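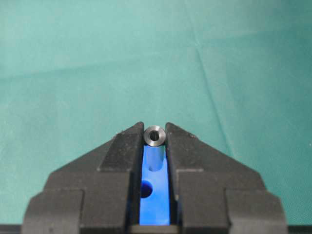 Prilari Shelf Kit: Assembly Guide

By Kadir Canpolat | October
Print this page | E-mail this page
756 shares | 4 comments

Section 4. Fitting the spacers

Spacers are the short metal rings in the smallest bag, the one you put somewhere safe and are now looking for. Each bracket takes one, between the bracket arm and the wall plate. Leave it out and the shelf will still go up. It will also lean toward you like a relative with a business idea.

Before you start, tip the bag into a saucer. Rings roll, and they prefer to roll under the refrigerator.

1. Look at both faces of the ring. If one has a burr you can feel with a fingernail, rub it on fine sandpaper until you can't.

2. Lay the wall plate flat on the table with its stud pointing up.

3. Hold the ring by its outer edge and lower it over the stud. It should drop under its own weight. A ring that stops halfway is crooked, so lift it off and try again.

CAUTION: Do not hammer the ring. We have seen the results, and so has the returns desk.

4. Set the bracket arm on top, thread the nut by hand, and stop when it touches.

5. Check that the ring hasn't slid to one side. Nudge it back with a toothpick if it has, then give the nut a quarter turn with the small wrench.

6. Repeat for the other brackets. Tighten nothing fully until Section 5, however tempting.

Note: The Farina and Sirton shelves use a wider ring. It looks close enough to be borrowed and isn't. If you own both kits, keep the bags apart — in different rooms, if there are children or brothers-in-law about.

Note: A dull finish on the ring is normal. Polishing it is allowed, though it will spend the rest of its life behind a bracket.

If a ring is missing

Check the saucer, the floor, your cuffs and the bag again, in that order. Replacements are part number 1821 and come in the same small bag. A stack of washers from the garage will be the wrong height by just enough to annoy you every time you set down a cup.

Next: Section 5, Leveling and final tightening
Print this page | E-mail this page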